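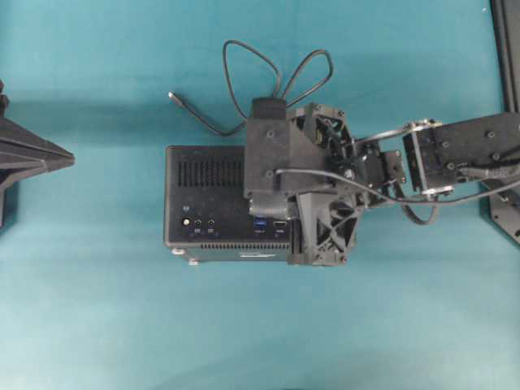 The box on the teal table.

Mpho Swanepoel did not believe there was anything on it.

"Somebody paid 826 dollars for that," Cheng-en said. "At an estate sale. Without a power cord."

"People pay for all kinds of things."

She bent down to look. It was a mini PC, black, low, the sort of thing dentists screw to the back of a monitor. Vents in the lid, ports along the edge, a little blue-and-white emblem she didn't recognize. Old Kwok-wai Kong had supposedly kept his whole life's work inside it, the Zuklow recipes, every glaze the pottery had fired in 17 years. That was the story his nephew told the buyers, and the nephew had been selling a lot of stories since June.

"Did you ever see Kong use a computer?" she asked.

"He had one. This one."

"Having isn't using."

Cheng-en shrugged. He had driven four hours with the thing on the passenger seat, belted in, and he wanted it to have been worth the gas. Mpho had worked for Kong for 8 summers. He wrote on the backs of invoices. He wrote on his wrist. Once, when Dolline sent a man to buy the celadon from him, he wrote a number on a plate and broke the plate.

"Wai-kit says he saw him typing," Cheng-en tried.

"Wai-kit says he saw a bear in the parking lot."

"There was a bear."

"There was a dog."

She looked over the ports again. HDMI, USB, the two small audio jacks with their tiny blue labels. What did a potter want with audio jacks? Cheng-en said maybe he'd listened to music. Kong had hated music. He used to turn off the kiln room radio and stand in front of it until you went back to work. 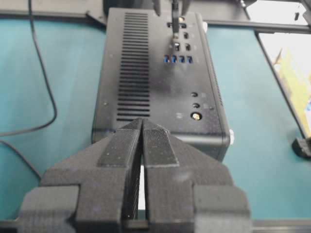

The vents and the blue USB ports.

"Four of those blue ones in a row," Cheng-en said. "You don't buy that many unless you've got things to plug in."

"You buy the one that's on the shelf."

"You don't want it to be in there."

She thought about that - longer than she would have liked. If the recipes were on the box, then Kong had sat up nights putting them where anybody with a cord could read them, and had told her, every summer, that they couldn't be written down. She had believed that one. It was the only thing of his she ever had believed.

"There's a cord at my place that might fit," she said.

"Might?"

"It came off a scanner."

Cheng-en already had his keys out. She told him to put them away and finish his coffee, and then she told him again, and he drank it standing up, looking at the box.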